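Subject: Re: [Sudillow-neighbors] clearing out the hall before July

Elvira Valderrama wrote:

> Does anybody have a system for the junk that piles up by the front door?
> Ours is down to a path you have to walk sideways. Also, are people
> keeping old vacuum and air filters or just tossing them? Efraín says
> keep, I say toss.
>
> Elvira

Hi Elvira (and hi all),

Oh boy, do I feel this one! I've been at our hallway for most of the morning and I'm on my second coffee. What works for me is one cardboard box, and everything without a home goes in it -- papers, cards, little gadgets, bits of packaging, candy, whatever. I don't sort as I go, or I end up reading old mail on the floor for an hour (ask me how I know). Once the floor is clear I take the box to the kitchen table and go through it there.

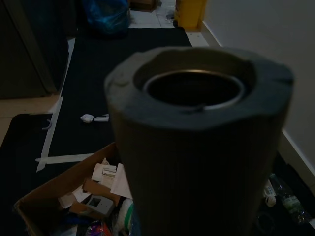 Then the mats. I pull them up last, shake them out back and mop the tile underneath, and they stay up until it's dry. If yours slide around like mine used to, tape along the edges helps a lot, but buy the decent kind. The cheap roll I got in Montoya let go in 21 days.

On filters I'm with you, mostly. If it's a washable one, rinse it and give it a full day to dry before it goes back in. The pleated paper kind I toss once it's gone gray, and a new one for our old Dralton ran me 33 dollars, so I do grumble. Tell Efraín he can keep exactly one spare!

Does anyone know if Welington is still doing the dump run this month? I've got a bag for him if there's room in the truck.

Lizeth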